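The yellow is staying

If you've been reading along since June you know the back room has been my big project, and you also know I went quiet on it, because I got stuck on a color for about a month and couldn't face writing another post about beige. So! Update time. It's Tuesday, August 24, 2021, the shelf is yellow, and I am very happy with it.

A little catching up for anyone new. The back room is the long skinny one off the kitchen with the gray carpet. We've lived here seven years and for most of that time it was where things went when we didn't want to look at them. Christmas boxes, a broken fan, the good suitcase inside the bad suitcase. I cleared it over two weekends (the second weekend was mostly me sitting on the floor reading old birthday cards) and ended up with a room I could walk through from one end to the other, which felt like getting an addition built for free.

Then came the shelf question. I wanted one long low one. I'd drawn it on the back of an electric bill with a second shelf tucked in underneath, set back a little so you don't bark your shins on it. Lahcen Salem, who built the bench for my sister's porch, looked at the drawing for a long time and asked if I was sure I wanted it that long. I was. He asked again on the phone the next day. I was still sure. The wall is 83 inches between the door trim and the window trim and I wanted to use as much of it as he would let me.

The color, though. Ryan Bellamy at the Dreno paint counter let me take home so many sample cards that I was finding them in my coat pockets. I did a sage green, I did a sort of oatmeal, I did a navy that looked gorgeous in the store and like a hole in the wall by four in the afternoon. Then I grabbed Durilar 2862 purely because it was on the end of the rack, put one brush stroke of it on a scrap board, leaned the board against the wall and went to make dinner. Every time I walked past the door I thought I'd left a lamp on. Sold.

It took more coats than I'd like to admit to. Yellow is a stinker to paint with, and I'd forgotten that, and I was stingy with the first coat and paid for it later. Sand between coats, too. I skipped it once and had to go back and do it with the next coat half planned in my head, and I was grumpy about it all through Sunday lunch. All in, with Lahcen's work and the paint and the good brush, I spent some 200 dollars more than I'd said I would. I've stopped bringing it up at home.

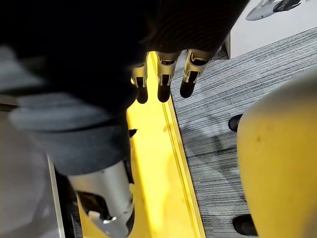
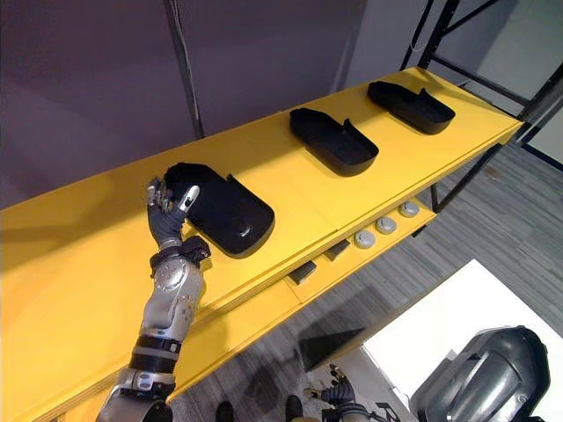 Now I get to do the fun part, deciding what lives on it. My first plan was baskets, a whole row of them, and I even had a cart full at the Yang home store before I thought about how they'd look. They would have hidden the color! All that sanding and then a row of baskets sitting on it like a fence. So I put everything back (sorry, Yang people) and went for small and low instead, and the black trays won. There are three of them along the top, spaced out evenly with plenty of yellow showing in between, and I love how crisp black looks on it. They're a funny shape, shallow and rounded with a rim up one long side and a little lip at the end. My mother saw them and asked why I had slippers on the shelf. Now I can't unsee it.

I did try them other ways. Pushed together at one end they looked like I was in the middle of moving out. Set perfectly straight they looked like a waiting room. Turning them all at the same angle is what did it for me, and I've gone back and nudged them more often than a grown woman should.

What goes in them is still being argued over. One is going to be for keys and the mail key, which has been living in a coffee mug since we moved in. One is for pens and the tape measure and the stamps. The third I want to keep for myself, for earrings and hand cream and whatever I've taken off at the end of the day, and I've been told that's not what the back room is for. We'll see about that. They're too shallow for anything that rolls over a bump, so batteries are out, and nothing tall is going in them either.

The lower shelf I'm leaving for flat stuff. Library books, the big atlas, the folder of appliance manuals I have never once opened but would feel terrible throwing away. It's set in enough that you don't notice it much when you walk in, so I figure it can be the messy one.

A couple of you asked about the carpet. It's staying for now! I know, I know, I complained about it in every post last winter. But gray under that yellow looks so much better than I expected, sort of quiet and soft, and it has taken all the nursery-school feeling out of the color that I was worried about. If I'd gone with the navy I think I'd be ripping it up this week. My sister in Nalholm has the same gray in her upstairs hall and has already asked for the paint number, so there may be a second yellow shelf in this family by Christmas. She'll have to get Lahcen to agree to the length herself.

Still on my list: something for the wall over it, and a lamp. I keep going back and forth on the lamp. The window does so much for that top surface during the day that I haven't wanted to put anything bulky at that end, but it does get dim in there after supper and I'm tired of hunting for my keys by phone light. A small clip-on would be the sensible choice. I don't much like any of the ones I've seen, so if you have one you're fond of, please tell me where it came from.

Also, for everyone who wrote to ask, the good suitcase has been taken out of the bad suitcase. The bad one went to the curb on trash day and was gone before the truck came.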